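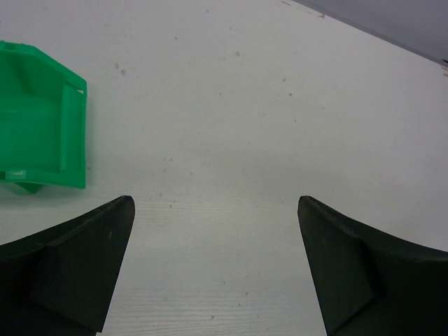 The gripper open over the sorting table at Hakport, with one of the green parts bins at left.

Balakrishnan Bangera does not like the word "demo." He used it once in the time I spent with him, then corrected himself.

"It's a work day with the door open," he said. "People come in and we keep going."

Bangera runs the sorting cell at Sodero, a parts supplier that rents two bays in the Hakport building off Killcombe Road. The company opened the bays to visitors for an afternoon, and he agreed to talk while he worked the controls. The interview stopped whenever the arm did.

The job is simple to explain. Small fittings come back from customers mixed together, and somebody has to put them in the right bins. Until last August that was done by hand, at a long bench against the back wall. The bench is still there, and people still use it for the returns the arm can't handle.

"Anything in a bag goes to the bench," Bangera said. "Anything with tape on it goes to the bench. I'm not going to pretend otherwise in front of guests."

He trained as a machinist and worked in repair shops before he came to Sodero. He had not touched a robot arm before this one. The software is called Yusuf, a name picked by the engineer who wrote the first version and then moved away. Bangera said he asked twice about changing it and gave up.

"Now I say 'Yusuf is down' and everybody knows what I mean. My wife thought it was a coworker for the longest time."

I asked him what visitors want to know first.

"If it can shake hands. Kids ask that, and so do grown men. The answer is no. Nobody goes inside the yellow line while it's powered, and that includes me."

The second question is usually about speed. Sodero's best full shift so far is 1,844 fittings, and Bangera was careful to say that a good person at the bench can beat the arm for the first hour or two. He would not give a figure for that. He said the people at the bench had not agreed to be timed, and he thought that was fair.

Most of his attention goes to the fingers. They have flat pads on the inside, set at an angle, and he checks them before each run. A scuff near the tip usually doesn't matter. A bit of grit on the pad does, he said, and a thin washer will turn sideways and drop.

"I wipe the pads. I wipe the table too, but you get specks right away with this kind of part. It's dusty stock. If you wait for a perfect table you'll never start."

The bins are ordinary stackable ones. He tried a clear kind in the fall and the camera had trouble finding the rim, so he went back to colored plastic. They have to sit in nearly the same place each time. He moved one a few inches for the visitors to show what happens, and the arm stopped and waited for him to press a button. Some 100 people came through during the afternoon, by the count at the front desk, and he repeated this for every group.

One woman asked whether the machine had cost anyone a job. Bangera told her that there were 6 people on returns before and that there are 6 now, counting him.

"I can't tell you about five years from now," he told me later. "I told her that too. She didn't look very happy with it, and I don't blame her."

He would like a second arm. He would like a better light over the table even more, and he has put in for one. The request is dated March 1, 2021, and when we spoke it was still pinned to the board by his desk.

Toward the end, a boy asked if Yusuf ever got tired. Bangera said no, but the cable does, and he showed him where the old one had cracked. Then he went back to the controls, opened the fingers, and started the next tray.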